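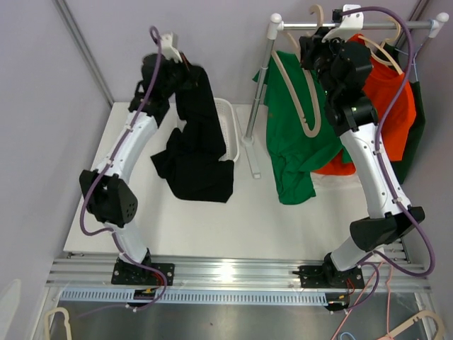 The garment cell at Stutelar's Stustcombe workshop. Both arms share one aluminum rail; the purple cables are clipped along the shells.

Manon Turcotte starts at the base plates. Each arm of the two-arm cell at Stutelar bolts down to a grooved aluminum extrusion, and before she opens any software she puts a torque wrench on every fastener. A plate that has crept by a millimetre shows up as a larger error at the gripper, and the clothes rack leaves little room for it.

"People go for the calibration file first," she says. "I'd like to know what it's bolted to."

The cell handles clothing. One arm lifts garments on the table side, by the basket, while the other works at the rack, where the tees hang on beige plastic hangers. Fabric weighs next to nothing, so wear in the joints comes mainly from reach and repetition. Long moves to the top bar flex the cable at the elbow, and that is where most of the maintenance hours go.

Turcotte's rule is 27 millimetres of slack past each elbow. Less than that and the jacket pulls against its clip when the arm extends. Much more and the loop can snag the rack on the way down. The clips are cheap and are replaced as a set. She works from wrist to base, jogging the joint through its full travel after each one.

Below the rail, a slotted grey tray takes the wiring. Bláthnaid Hegarty, who wrote the service schedule, wants connectors under the bases reseated every 26 shifts and logged by arm. An intermittent fault last October cost the workshop two days and a replacement joint from Gauthier, the parts supplier. The joint was fine. The fault was in a connector.

Alignment comes last. The rack's foot is set against a printed template, then the right gripper is driven to 21 taught points along the top bar at reduced speed. Hegarty's schedule allows one re-teach. If a point is still out after that, the technician goes back to the bolts.

The checks run under Erkska, the shop's in-house logging tool, which stores joint currents beside the torque readings. Turcotte compares the left elbow with the right at the end of each service. On the latest sheet the left was drawing slightly more, and she has put it down for a gearbox inspection.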